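Print this page | E-mail this article

September
By the Editorial Board, Sorkside

A Shared Meal Is Worth the Public's Money 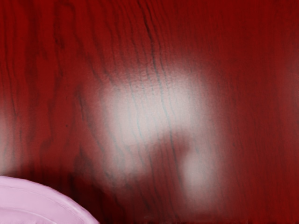 A pale pink dish on a dark-grained red wooden surface.

The county proposes to end its support for the weekday lunch program at the Rarkaldale community hall. The saving is modest, and the board believes the decision should be reversed before the new budget takes effect.

The program served 2,224 meals last year to 173 registered residents, most of them over seventy and living alone. The county's own report treats these as costs to be lowered. It suggests that frozen meals, delivered twice a month from the Stistonance kitchen, would provide the same food at a lower price per plate. On the narrow question of food, the report may well be correct.

A meal taken in company does other work, however. Residents who come to the hall are seen by people who know them, and an absence is noticed the same day. The report assigns no value to this. It also does not say who would make that call once the dining room has closed.

The board accepts that money is short. Road repairs on the Paul side of the river have waited for two winters, and those residents have a fair claim. But the hall asks for one cook's wages and the heating from ten until two. A small charge for those able to pay – already suggested by several regular diners – would cover part of the bill.

We ask the county to keep the program open for one more year and to publish a full account of what closing it would cost other services.

Contact the editors | Copyright Sorkside Community Review. All rights reserved. | Back to top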